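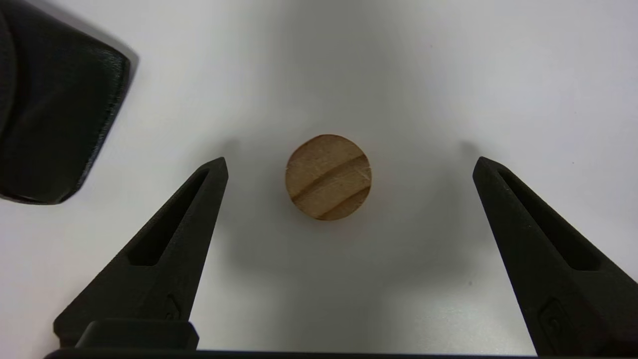
30/04/2019. Equipment money again. Mounir wants the list for September on his desk before he talks to purchasing, so I'm writing down where my head is while I still remember it. The big question is fingers. We keep buying them one pair at a time, paying shipping every time, and then waiting. The pointed black ones with the long slot are what I'd like to standardize on, mostly for small stuff like the little wooden disc, where you want narrow tips coming in from both sides and a bit of table to spare. So the plan (my plan, anyway!) is to order 20 pairs in one go and keep them in the drawer.

Pateck quoted 253 dollars a pair, which made me choke on my coffee. Markier is cheaper but wants a minimum order of 100 and I can't see us getting through that many before somebody changes the mounting block on us. I've written back to both. If Pateck comes down for 20, fine, we go with them. If they don't, I want to look at printing our own and just buying the blocks and screws. Mounir Ouali has done this before at his old place and says the printing is easy and the fit at the block is what eats your afternoon. I believe him. 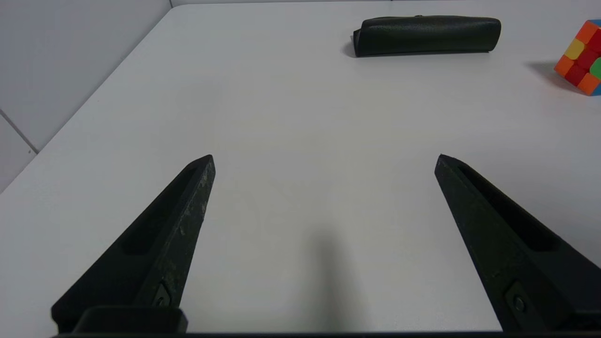

Fingers open over the bench, pencil case and cube at the far side.

Look at the inner edge of the left one – scuffs and worn patches all along it. I'd like a line in the budget that says "fingers, consumable" so we stop filing them under repairs and having to explain ourselves every time. Same for the screws while we're at it.

Second item, test objects. We've been getting by with whatever is lying around in people's bags and desks, and I'm fond of the Rubik's cube, but I want a proper box that stays in the lab. Soft things, round things, things with zippers. Pandus sells a mixed kit and the price looked OK, though I only skimmed the page. Need to check if the kit has any flat pieces in it, otherwise we'll buy those separately.

Third, the second arm. Miyazaki have 4 refurbished ones and will hold one for us if we sign something. I'm tempted, but the service contract is a separate quote and they haven't sent it. Not putting a number down until I see it. Table space is also a problem, I'd want a second white top the same as this one so the lighting matches.

To do: chase Pateck, measure the screw recess again, ask Mounir which budget code covers furniture.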